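Bench notebook, finishing room, June
Surface trial, white tops, second batch
Entry by Yulan Kong

Carried on from the last entry. The question is still whether the matte white tops from Odstead can be cleaned with the same routine as the old gloss ones, or whether they need their own sheet. Gloss tops are all gone from this side now except the one under the window, which stays as the reference.

Started 8:20. Top brushed off, then wiped with a microfiber cloth and plain water. Let it stand 20 minutes before anything else went on it. Room at normal temperature, blinds down, ceiling lights only. Daylight from the side gives a different reading on the matte finish and I don't want to mix the two sets.

Marks applied, left to right along the back half:
pencil, HB, one line
black coffee, one drop
white glue, one smear, finger width
machine oil, one drop
blue marker, the washable kind

All left to sit 60 minutes. Coffee drop had drawn in to a ring by then, darker at the rim. Glue was skinned over but still soft in the middle.

Cleaning, first pass, water only:
Pencil smeared, did not lift. Gray haze over an area larger than the line itself.
Coffee came off completely.
Glue rolled up under the cloth and came off in one piece.
Oil spread. Water does nothing for it, as expected.
Marker lifted except for a faint blue edge.

Second pass, Zeng neutral cleaner, diluted per the label:
Pencil haze gone after two wipes.
Oil gone after one wipe, but the area felt slick until rinsed.
Marker edge unchanged. Third wipe with the same cloth put a little of the blue back, so change cloths between passes. Wrote that on the card by the sink.

Third pass, Tikidero paste, marker only. It took the blue off. It also left a shinier patch the size of a coin. Visible from a low angle, not visible from straight above. This is the same thing we saw on the offcut in the first batch and I now think it is burnishing and not residue. Rinsed it and wiped with alcohol, and the shine did not change. Paste is off the list for matte tops as of today. It can still be used on the gloss reference and on the steel sink.

Side note on cloths. The yellow ones shed. On the gloss tops it never mattered, but the matte surface holds the lint and it takes a dry brush to get it off. Use the gray ones. There are 2 packs left in the Seltodberg cabinet, bottom shelf, behind the gloves.

Rinse and dry. Clean water, clean cloth, long overlapping strokes along the length of the top, then a dry cloth across the width. Edges last. If the edges are done first the cloth drags whatever was on them back over the middle. Waited for the surface to dry fully before judging evenness, as a damp matte top always looks patchy.

Evenness check done looking down at the top from working height, then again from a low angle at the short end.
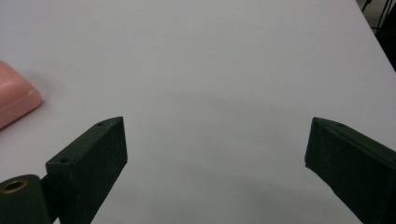 From working height I would pass it. Small shifts in tone across a plain white top are down to the lighting as often as to the finish, so I am not recording those as faults unless they stay in place when the viewing position changes. The low angle is the one that decides, and there the only thing I could find was the paste patch.

Ran the wipe resistance strip after lunch, same weight and cloth as before. Stopped at 373 strokes when the cloth wore through at the corner of the block. No change in the finish that I could see or feel. Not a valid full run. Repeat with a folded cloth and radius the corner of the block first, 120 grit is enough.

For the cleaning sheet, wording so far:
Dry brush, then water. Neutral cleaner for pencil and oil. New cloth for each pass. Rinse after cleaner. No paste, no scouring pads.

Open items:
Marker without paste - try alcohol alone, short contact, on the offcut before it goes near a full top.
Glue left overnight. An hour is too kind.
Ask Odstead what gloss level they quote for this finish and whether burnished spots can be refinished in place.
Mark the paste patch with low-tack tape at the edge of the top so it doesn't get logged again as a new defect.

Cloths washed, cleaner back in the cabinet, lid on properly. Offcut is in the tray with its label facing up.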